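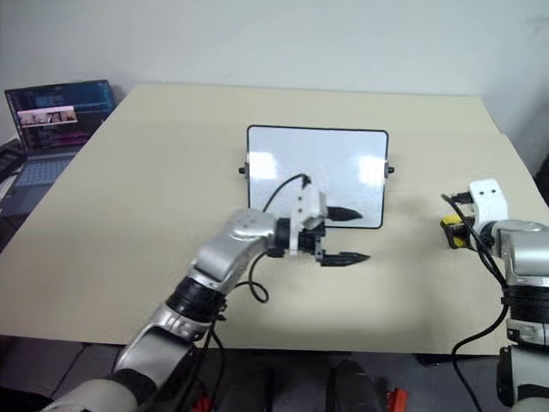
Informe de visita a las instalaciones de Feswood
Jornada de puertas abiertas del laboratorio de manipulación bimanual

29 de noviembre de 2020

La delegación del Instituto Técnico Chala asistió a la jornada de puertas abiertas organizada por Feswood en su centro de Brimley. La visita se enmarca en el plan de actualización docente del departamento de Automatización y tenía por objeto conocer el estado de los trabajos de manipulación con dos brazos, así como valorar una posible colaboración en materia de prácticas del alumnado.

Recepción y presentación

La recepción tuvo lugar en la planta baja, con control de acceso, entrega de acreditaciones y una breve charla de seguridad. Por razones de aforo, los asistentes fueron distribuidos en grupos reducidos y el uso de mascarilla fue obligatorio durante todo el recorrido. La dirección del centro expuso a continuación la trayectoria de la entidad, que ocupa el edificio actual desde enero y dispone de 672 metros cuadrados destinados a laboratorios, además de un taller mecánico y un almacén de repuestos compartido con la firma Gukness.

Demostración en el laboratorio

La parte central de la jornada se desarrolló en el laboratorio de manipulación. El puesto mostrado a los visitantes consta de dos brazos articulados, cada uno con una pinza, dispuestos ante una mesa de color beige. Sobre ella se había colocado una pequeña pizarra blanca de marco negro, en posición vertical, y a la izquierda un ordenador portátil abierto.

El personal técnico explicó que la pizarra forma parte de una familia de ejercicios con objetos de oficina. En ellos, el operador guía los brazos a distancia, y las trayectorias quedan registradas para su estudio posterior. El conjunto reunido hasta la fecha asciende a 2.202 ejecuciones, de las cuales 284 corresponden a tareas con pizarra: aproximar la pinza, sujetar el borde, girar la superficie y devolverla a su posición inicial.

Se insistió en la dificultad que plantean las superficies brillantes. Los reflejos de la iluminación del techo alteran la apariencia del objeto según el punto de vista, y el equipo ha optado por no eliminarlos mediante pantallas difusoras, con el fin de que los datos se asemejen a las condiciones de una oficina corriente. Un miembro de la delegación preguntó por el desgaste de los dedos de las pinzas. Se respondió que se sustituyen cada 100 horas de servicio y que el cambio lo realiza el propio personal del laboratorio.

También se trató la cuestión del cableado exterior. El centro reconoció que los cables limitan determinados giros de la muñeca y que obligan a revisar los conectores con frecuencia, si bien facilitan el acceso a las pinzas en caso de avería. Está en estudio una canalización distinta para el próximo montaje — la decisión dependerá del presupuesto del ejercicio siguiente.

Taller y almacén

El recorrido prosiguió por el taller mecánico, donde se preparan soportes y piezas de adaptación. Gukness presentó su procedimiento de inventario, basado en fichas individuales para cada repuesto, y facilitó a los asistentes un ejemplar de la ficha en blanco. La delegación considera que el modelo podría aplicarse, con ligeras modificaciones, al almacén de prácticas del Instituto, cuyo registro actual presenta carencias ya señaladas en informes anteriores.

Reunión final

Concluido el recorrido, se celebró una reunión en la sala de juntas. Feswood manifestó su disposición a acoger alumnado de segundo curso en estancias de cuatro semanas, sujetas a la situación sanitaria y a la firma del convenio correspondiente. Las tareas previstas comprenden la preparación de puestos, la revisión de registros y el mantenimiento básico de pinzas. Quedó pendiente de concretar la cobertura del seguro.

Propuestas

La delegación eleva a la jefatura del departamento las siguientes propuestas:

Solicitar a Feswood el borrador del convenio de prácticas y remitirlo al servicio jurídico.
Incorporar al módulo de robótica una unidad sobre operación a distancia y registro de trayectorias.
Adaptar la ficha de repuestos de Gukness para su uso en el taller del Instituto.
Programar una segunda visita, con participación del alumnado, cuando las condiciones de aforo lo permitan.

El material entregado durante la jornada queda depositado en la secretaría del departamento, a disposición del profesorado.

Departamento de Automatización
Instituto Técnico Chala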